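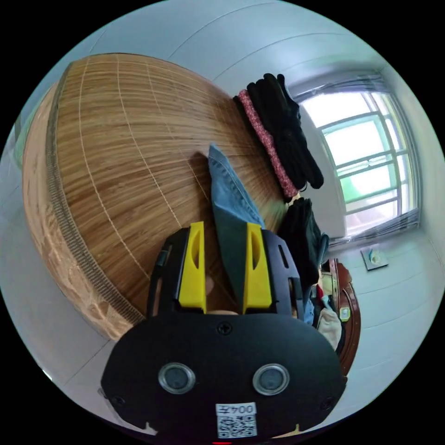 Etenesh Gebreyes wrote in after the last issue to say that a person squeezing a gripper by hand isn't teaching a robot anything, they're just doing the laundry with an awkward tool. I wouldn't go that far, but I share some of her doubt.

The pitch from Zallora is simple enough. You carry the gripper around your own home, pick up your clothes with it, and the recordings go to a robot arm that is supposed to copy you later. No arm in the house, no remote control station, no engineer. Their November update claims 1,517 recordings of people handling clothing, and says each task needs 100 good ones before it is worth training on.

Fine. Who decides what a good one is? The update doesn't say. It does report that the arm managed 49 of 98 tries at lifting a garment off a pile, which is half, and the half that failed gets one sentence. Denim is stiff and holds a fold. I'd like to see the same figure for a thin blouse or a tangle of straps.

There is also the matter of the wrist. A person shifts their feet, leans over and tugs a little when the cloth catches. An arm bolted to a bench can't do the first two, and I'm not convinced it learns the third from video.

Covby, which still does all its teaching by remote control, says its way is slower and cleaner. They would say that. We have asked both firms for their failed runs and will print whatever comes back.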